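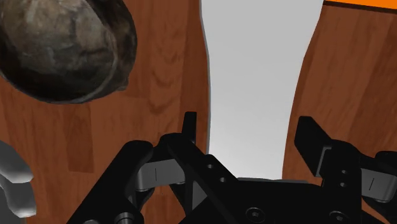 Teaching a simulated arm when to let go: a grasp timing module for Trevor

Project report, Tomos Lewis

1. What the project was for

Trevor is our department's simulated arm, a two-fingered gripper on the end of a chain of joints, with a camera looking out past the fingers. Students have been adding bits to it for years. When I picked it up in November it could plan a path to an object, close on it, lift it and carry it somewhere else, and it did the first three of those very nicely. The last part was the mess. It opened its fingers as soon as the planner said "arrived", whether or not the arm had stopped moving, and objects went rolling off in all directions.

My project was to write a better release. I wanted the software to look at what the arm was doing and what the camera could see, and decide for itself when opening the fingers was sensible. I also wanted it to notice when it had got things wrong, which the old code never did (it would happily report success with the object lying on the floor).

I called the module Drematum. It sits between the planner, which is called Clollura and which I did not write, and the low-level joint controller, which I did not write either and was quite scared of until the second month.

2. How it works

Drematum runs as a small state machine with six states: approach, settle, check, open, back off and confirm. Clollura hands over control a short distance above the target point, and from there my code asks for its own small movements.

The settle state was the first thing I wrote and it made the biggest difference for the least effort! It watches the joint speeds and waits until all of them have dropped under a limit. My first version looked at only one reading, so it would sometimes catch the arm at the top of a wobble, where the speed is nearly zero for a moment, and carry on as if everything was calm. Now it needs a run of quiet readings in a row.

Check is the state that uses the camera. It compares the picture from the gripper camera with a depth estimate and works out whether there is a surface under the object and how far away it is. I used plain edge finding and a bit of geometry here. I did try a small trained network as well, and it was fun, but it took far longer to run and I couldn't explain its mistakes, so it stayed on its own branch.

Open does what it says, only slowly. The old code sent a single "fully open" command. Mine opens the fingers in steps and reads the contact forces after each one. If the force on one finger vanishes while the other is still pressing, the arm shifts a tiny amount towards the pressing side to stop the object being shoved over.

Back off moves the hand away along the line of the fingers, and confirm takes one last look.

3. The trouble with wood

I hadn't expected textures to matter much in a simulator, but they took up more of my time than anything else. The worktops have a strong reddish-brown grain with dark knots in it, and my edge finder loved them. It would pick out a line of grain, decide it was the rim of the surface, and refuse to let go because it believed half the object was hanging over nothing.

The opposite mistake was worse. Where two surfaces have a gap between them, the pale background showing through is smooth and has hardly any edges inside it. My early code treated smooth as safe. So it turned its nose up at perfectly good wood and was very keen on dropping things down the hole.

The cure was to stop trusting colour and brightness on their own. An edge now only counts as a rim if the depth changes across it too. Grain lines have no depth step, so they drop out straight away, and the gap has a very large one. I also mask out the gripper's own fingers, because they are always in view and their outlines are much sharper than anything behind them. The mask is worked out from the joint angles for every picture, so it follows the fingers as they open.

I got the mask wrong for nearly a fortnight. The finger angle I was reading belonged to the previous time step, so the mask lagged behind and left a thin sliver of black finger showing whenever the hand was moving. Drematum would see the sliver as a new object. The fix was one line. Finding it involved saving every picture from a run and stepping through them with the mask drawn on in bright green, and I'd suggest anyone working with Trevor builds that viewer on day one.

4. Testing

I ran 481 releases with the finished module, using lumpy rock shapes as well as the usual blocks and cylinders. The rocks came from the Brovitz object set, which another student group put together, and they are brilliant for testing because no two sides are the same and they rest in ways you don't plan for.

Out of those runs, 68 ended with the object somewhere other than where it was meant to be. I went through the log of every one. The largest group was rocks that were set down well and then tipped over on their own, as the side underneath was too rounded. Next came cases where the settle state timed out, and the rest were proper mistakes in the surface check, nearly all of them close to a curved edge.

I also did 151 runs with the old release code on the same starting positions. I stopped there because it was plain enough how it was going: most of those objects rolled. The more interesting result was in the reporting. The old code claimed success every single time. Drematum owned up to most of its failures, though it still missed some where the object had tipped but stayed close by.

5. What I would do next

The big missing piece is choosing which way up to put something down. Drematum accepts whatever pose it is given, and for a rounded rock that is often a poor one. Clollura could be asked to turn the object before handing over, and I have left a hook in the code for this, but it does nothing at present.

I would also like the confirm state to take two looks from different heights. With one look, an object close to the camera can hide a lot of the surface behind it.

The settle limit is still a number I picked by trying values until the arm behaved. It should come from the weight of the object, and I know roughly how I'd do it, I just ran out of term. The notes are in the same folder as the green mask viewer.

Comments (3)

pettigrew_l
Really enjoyed section 3. We had the same grain problem with a tiled floor and ended up swapping the floor for plain grey, which feels like cheating now.

m.osei
Does the finger mask include the links and brackets lower down, or only the fingers? Ours kept tripping over the palm screws.

Tomos Lewis
@m.osei The whole hand, palm included! I started with the fingers only and had exactly that problem with the screw heads. If you load the full gripper mesh it's no extra work, only a bit slower to start up.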